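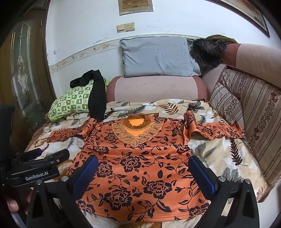 Capítulo 3. Enseñar a Kakero a doblar una prenda de manga larga

Antes de que saques el cesto entero te pongo al día con lo que puedes esperar. Kakero dobla toallas bien, fundas de almohada bastante bien y camisetas según el día. Con las prendas de manga larga hace falta enseñarle, y de eso va este capítulo. ¿Puede una máquina encargarse ya de la colada de una casa normal? Mi respuesta, después de un invierno entero con esto en el taller de Stullwood, es que se encarga de un trozo. El trozo más aburrido, por suerte.

Si vienes del capítulo 2 ya tienes los brazos montados, la base fija y Tilahun (el programa de control) instalado en el ordenador. Si te has saltado la calibración, vuelve atrás y hazla, que te conozco.

3.1 Qué prenda usar para empezar

Mucha gente empieza con una camiseta blanca lisa sobre una mesa blanca y luego escribe al foro diciendo que el robot no encuentra el borde. Normal. Para las primeras demostraciones me gusta una prenda que se distinga de lo que tiene debajo. El naranja intenso sobre una manta clara va de maravilla, aunque la manta tenga dibujos.

Los estampados tienen su miga. Una blusa con flores grandes y tallos que se enroscan por toda la tela le da a Tilahun montones de puntos en los que fijarse, y eso ayuda a seguir la prenda mientras se mueve. Lo malo es que también le da montones de líneas curvas que se parecen a un bajo, y si el bajo de verdad es redondeado, peor. Ilaria Marras, que escribió el módulo de contornos, me recomendó activar la opción «ignorar dibujo interior» con cualquier tela floreada. Le hice caso y dejé de pelearme.

El encaje aplicado en el escote y los plisados finos son otra historia. Son zonas con relieve, a veces más rígidas que el resto, y conviene que la pinza no las toque. Más abajo explico cómo marcarlas.

Nota: no empieces con satén ni con nada que brille y resbale. Ya llegarás. Yo llegué demasiado pronto y me pasé una tarde recogiendo mangas del suelo.

3.2 Preparar la superficie

1. Elige una superficie donde quepa la prenda con las mangas abiertas. Un sofá o una cama sirven, aunque el manual corto diga «mesa». Una mesa es más fácil, eso sí, porque no se hunde cuando la pinza aprieta.

2. Si trabajas sobre una manta, estírala y remete los lados. Una manta arrugada se le sube a la pinza junto con la prenda y acabas doblando las dos cosas en un paquete precioso e inútil.

3. Retira cojines, jerséis y otras prendas de la zona de trabajo. Pueden quedarse en el respaldo o en el brazo del sofá, pero marca esa parte como zona excluida en Tilahun (menú Espacio, botón Excluir). Si hay ropa colgando de un cojín cerca de la manga, exclúyela con margen generoso.

4. Enciende la luz del techo y evita que una lámpara lateral le dé de lleno a la tela. Los pliegues con sombra fuerte se confunden con bordes.

5. Extiende la prenda con el cuello hacia el lado contrario al tuyo y el bajo hacia ti. Todas las demostraciones que trae el paquete están grabadas así, y si la giras te tocará cambiar la orientación en cada sesión.

6. Alisa el cuerpo con la palma de la mano. Que quede algún pliegue cruzando el pecho no es grave. Una manga levantada junto al hombro sí da guerra, porque la altura engaña al cálculo de agarre, así que aplástala antes de seguir.

3.3 Grabar las demostraciones con las pinzas de mano

Esta parte me encanta, lo confieso. Coges una pinza en cada mano y doblas la prenda tú, despacito, como si se lo enseñaras a alguien que no ha visto una blusa en su vida. Los brazos del robot están quietos mientras tanto.

1. Comprueba que los dedos de las pinzas abren y cierran sin rozar. Mira los tornillos de las articulaciones y aprieta el que baile.

2. Limpia las almohadillas con un paño apenas húmedo y déjalas secar. Las almohadillas estriadas recogen pelusa entre las ranuras y pierden agarre, sobre todo si has estado con toallas.

3. Abre Tilahun, entra en Nueva sesión y escribe el nombre de la prenda. Sé más concreto que «blusa». Yo tenía una carpeta con cuarenta sesiones llamadas «blusa» y tuve que borrarla.

4. Coloca una pinza sobre cada lado de la mitad inferior de la prenda, abierta y sin tocar todavía. Espera a que la pantalla muestre las dos en verde.

5. Pulsa Grabar y baja hasta la tela. Cierra pellizcando una sola capa si quieres levantar la parte de arriba, o las dos si vas a doblar el cuerpo entero. Decide esto antes de empezar y hazlo igual en todas las repeticiones.

6. Dobla primero la manga izquierda hacia el centro. Suelta. Después la derecha. Suelta.

7. Agarra las dos esquinas del bajo, levanta y lleva la tela hacia el cuello. Párate un poco antes del escote si hay encaje, y deja caer la tela sin arrastrarla.

8. Pulsa Parar, vuelve a extender la prenda y repite.

Atención: mantén los dedos fuera del recorrido de la pinza. No tiene fuerza para romperte nada, pero el pellizco duele y además la sacudida estropea la grabación.

Atención: si la prenda tiene botones, cremallera o cuentas, márcalos con Zona delicada antes de grabar. Lo mismo con el encaje. El borde de una almohadilla engancha un hilo con una facilidad tremenda.

¿Cuántas repeticiones hacen falta? Desmond Ostrowski dejó sus camisas funcionando con 107 y estaba contentísimo. Yo, con prendas estampadas de manga larga, no me quedé tranquilo hasta llegar a 600. Ya sé que suena a barbaridad. Se hacen en varias tandas, con música, y puedes repartirlas entre varias personas (de hecho conviene, porque cada uno dobla a su manera y el modelo se vuelve menos maniático).

3.4 Primera prueba con los brazos

1. Deja las pinzas de mano en su soporte. Si se quedan sobre el sofá, los brazos intentarán esquivarlas o, peor, doblarlas.

2. Carga el modelo entrenado y pon la velocidad en 2. El dial llega más arriba. No lo toques por ahora.

3. Extiende la misma prenda que usaste para enseñar, en la misma superficie.

4. Pulsa Ejecutar con una mano y ten la otra cerca de la parada de emergencia.

5. Mira el primer agarre. Si pinza la tela y la manta a la vez, para, sube la altura de contacto un punto y prueba otra vez.

6. Cuando termine, no la recoloques tú. Haz que guarde el resultado tal cual, feo o bonito, porque Tilahun usa los fallos guardados para afinar la siguiente ronda.

Mekdes Ambaye insiste en probar después con una prenda parecida de otro color, y tiene razón. Un modelo que solo ha visto naranja se queda pasmado delante de un azul marino. Pásale tres o cuatro prendas distintas antes de decidir que ya sabe.

3.5 Problemas que me han pasado a mí

La manga derecha se queda fuera. Casi siempre es que la punta de la manga tocaba otra tela, el tapizado por ejemplo, y el programa no veía dónde acababa. Mueve toda la prenda hacia el centro de la manta.

Agarra el cuello en vez del bajo. La prenda está girada, o tiene una pieza interior de un color muy vivo asomando por el escote y se ha ido a por ella. Marca el escote como zona delicada y se le pasa.

Dobla bien, pero el paquete se abre solo. Con telas resbaladizas ocurre mucho. Activa la pausa de asentado, que mantiene la pinza apoyada un momento después de cada pliegue. Mejora algo. Sigue sin quedar como lo dejaría mi tía.

Se para a mitad con el aviso «contorno perdido». Mira si hay sombra de tu propia mano o de tu brazo sobre la tela. Gebremedhin Fikre tardó media mañana en descubrir que era él.

3.6 Lo que todavía no hace

No le pidas que saque una prenda del revés y la ponga del derecho. No le pidas que separe una blusa de un montón enredado; lo intenta, con mucha voluntad, y levanta el montón. Colgar en percha está en pruebas en la versión de Flarkside y a mí me ha salido alguna vez, pero no tantas como para ponerlo en un manual. Los calcetines, olvídalos hasta nuevo aviso.

Tampoco decide qué va a qué armario. Tú extiendes, él dobla, tú guardas. En mi casa le dejo las toallas por la tarde, mientras preparo la cena, y las blusas las doblamos a medias.

Cuando tengas una prenda de manga larga saliendo bien en tres ejecuciones seguidas a velocidad 2, guarda el modelo con otro nombre, haz copia de la sesión y pasa al capítulo siguiente, donde Obsa Ayele explica cómo apilar lo doblado sin tirar la pila.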